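# Folding on the bed: your questions

**Do I need a proper folding table?**

Not at all! A made bed is the best folding surface in most homes. Pull the bedspread flat first (lumps underneath turn into creases on top) and you've got room for a whole wash.

**Where do I start with trousers?**

Lay them out flat and smooth the legs with your palms, working from the waistband down to the hems. Then bring one leg over the other, lengthwise, and line up the seams. Now fold in half, and in half again if your drawer is shallow. I love this bit, it's so quick once your hands know it!
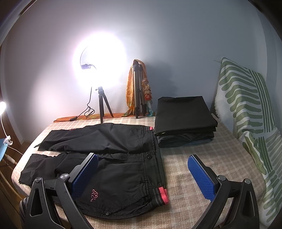 *Black trousers on the checked bedspread, one pair spread out and one folded lengthwise, with the folded stack to the right.*

**All my clothes are black. How do I tell them apart?**

Look for the small things: a logo, a coloured tab at the waistband, a button. Keep that detail facing up on the last fold and you'll spot the right pair straight away, even on a dark morning.

**Should I do up buttons and snaps?**

I do, yes. The waistband lies much flatter.

**How high can a stack go?**

Mine stop at 31 cm, the height of my Virkard shelf. Sports things in slippery fabric go over sooner, so try those in two shorter piles.

**What about frayed hems?**

Fold them inwards so they don't catch, and trim any long threads before the next wash. Réjean Bergeron wrote in to suggest a line of hand stitching just above the fray, and it works beautifully.

Last updated 3rd March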